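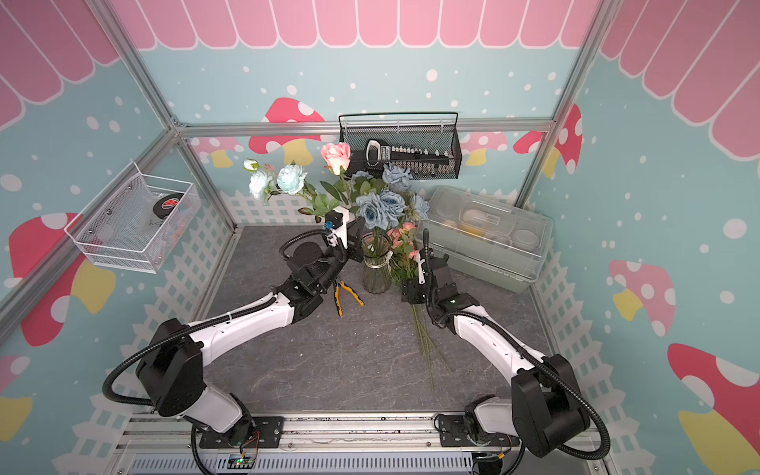
Trendance Opens Sign-Up for Summer Work Experience

The Trendance youth employment program is taking applications for its summer session, which starts the week after the public schools let out. The program places people ages 16 to 21 with local employers for 8 weeks of paid, part-time work. There are 55 places this year.

Employers taking part for the first time include Solero, which runs the two garden centers on the north side of town, and Hwang Catering, which will take trainees in its kitchen and front office. Gendo Print is returning and has asked for trainees who are comfortable on the phone with customers.

Trainees work up to 20 hours a week. They spend Monday mornings at the Trendance office on Mill Street, where staff cover résumés, interviews, reading a pay stub and what to do when you are going to be late. The rest of the week is spent with the employer. Bus passes are provided for anyone who lives more than 2 miles from the job.

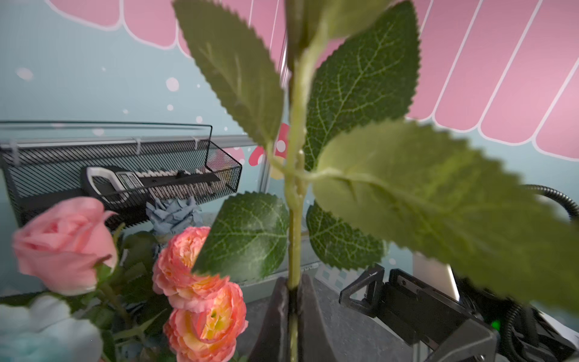 Green leaves on an artificial plant stem.

Applicants fill out a two-page form and come in for a short interview. No work history is needed. Anyone under 18 must have a parent or guardian sign the back page and will need working papers before the first shift. School guidance offices can issue these, but most of them close early in the summer, so please ask now if you don't have yours.

The spring session ended in April. Trainees on that session finished with a mock hiring day, when each of them sat through three interviews with employers they had not met before and got written comments afterward. The same event will be held at the end of the summer. Employers who would like to send an interviewer for the afternoon should let the office know. Lunch is included.

Forms are at the front desk and at both library branches. Completed forms can be dropped off in person or mailed to Trendance, 369 Mill Street. Interviews are scheduled in the order forms come in. Applicants who do not get a place will be put on the list for fall unless they ask to be taken off it.

The office is open from 9 to 5 on weekdays and closes for lunch at noon on Fridays.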